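**The Butler Will See Your Carpet Now**

The Sima costs $213 a month, and for that Nidon will lend you a pair of arms and the patience of a saint. It tidies. It doesn't vacuum, it won't do windows, and it has no views on your taste in chairs. What it does, for as long as the battery holds, is pick things up off the floor and put them where they belong.

We had ours for 8 weeks at the Firwood office, a shared workspace with gray carpet and tenants who regard the trash bin as a suggestion. Setup took 2 hours, most of it spent teaching the thing where the bins were. The manual runs to a single folded sheet. I'd have liked another.

Bottles and bags are the heart of the sales pitch, and also where Nidon's competitors tend to fall apart. Clear plastic on a gray floor is hard enough for me to spot before coffee.
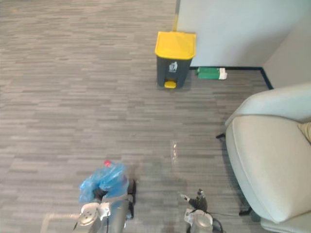

Speed is another matter. A reasonably motivated child would lap it, though a child would also want paying up front. I took to starting the Sima at six in the evening and going home, an arrangement that suited both of us.

The monthly report claims 2,356 items collected during our trial. I can't check that, and I suspect one stubborn candy wrapper accounts for a fair number of them. Paper cups it handled nicely. Anything flat, such as a receipt or a business card, it nudged along the carpet with great tenderness and then abandoned.

Nidon's support desk, in Skerkerholm, answers emails quickly and cheerfully. They suggested we stop dropping receipts – sound advice, and free. The lease can be canceled with a month's notice. We've kept ours through July, when the rate goes up.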